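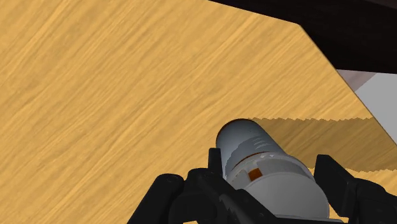 # Gallery: Handling and Gripping

This gallery belongs to the Wirkari Code of Good Practice for Robot Handling, which applies to all simulated and physical gripping work at the Grindava site. It is kept for staff, visiting researchers and partner firms who are preparing a task for approval. Each entry carries a short caption, and the clauses that apply to it are set out under the caption. The full Code may be requested from the Standards Office.

The page was last revised on 08/06/2018 by Vibeke Juhl and Paula Tănase.

## Cylindrical can, two-finger grasp, simulation

*A white and light gray can held between black gripper fingers over a wood-grain tabletop. The rest of the tabletop in view is clear.*

**Clause 4.1, Clear surface.** A first grasp trial shall be run with a single object. Other objects may be added only after the single-object trial has been reviewed and signed by the task owner.

**Clause 4.2, Contact.** Both fingers shall bear on the object before any lift is commanded. A lift started on one-sided contact is recorded as a failed trial, whatever the outcome.

**Clause 4.3, Labels and markings.** Small print on a simulated object need not be readable. Where a task depends on reading a label, the task owner shall state this in the application and supply a surface texture of sufficient detail.

**Clause 4.4, Shadows.** Jagged shadow edges are accepted in simulated work, provided that the same rendering settings are used throughout a series. Settings may not be changed between the first trial and the last. Tasks in which a vision system is under test are subject to the stricter limits in Annex B.

**Clause 4.5, Close views.** A view in which the gripper covers part of the object is acceptable as a record of the grasp. It is not sufficient evidence of the object's position, which shall be taken from the trial log.

## Conditions for a trial series

A series consists of 25 trials under one set of conditions. The starting position of the object may vary within the limits given in the application. The gripper model, the finger geometry and the friction values may not. If any of these must be corrected, the series is closed and a new one is opened under a new number.

Simulated series are run in Pyo, in the version approved for the current period. Use of another version requires written consent from Amado Buenaventura, Head of Simulation. Consent is given for one series at a time and does not carry over.

At the May review, 486 simulated trials were examined against the Code. Reviewers returned 16 of them to their owners. Most returns concerned missing friction values; the remainder concerned trial logs saved under the wrong series number.

## Moving from simulation to the physical cell

Approval of a simulated series does not grant access to the physical cell. A separate application is made on the Kuver form, and the following must be in place before power is applied:

- a risk assessment for the cell, signed by the task owner and the cell supervisor
- a force limit for the gripper, set in the controller and checked by a second person
- a written stop procedure, posted at the cell entrance
- a record of the operator's training

Speed is held at the reduced setting for the whole of the first physical series. The cell supervisor, Bogdan Costache, may extend this period. Operators may not shorten it.

Where the physical object differs from the simulated one in mass, surface or size, the difference shall be entered on the form. A filled container is treated as a different object from an empty one.

## Captions and reuse

Captions in this gallery state whether a picture is simulated or photographed. This statement must be kept when a picture is reused in a report, a lecture or a partner document. Pictures may be cropped, but the colors may not be altered and no part of the gripper may be painted out.

Staff who wish to submit a picture should send it to the Standards Office with the series number, the name of the task owner and a caption of no more than two lines. Pictures without a series number are not accepted.

Questions on the clauses above should be addressed to Stela Zamfir, Standards Office, Grindava, extension 1901. Proposed changes to the wording are collected during the year and considered at the next May review.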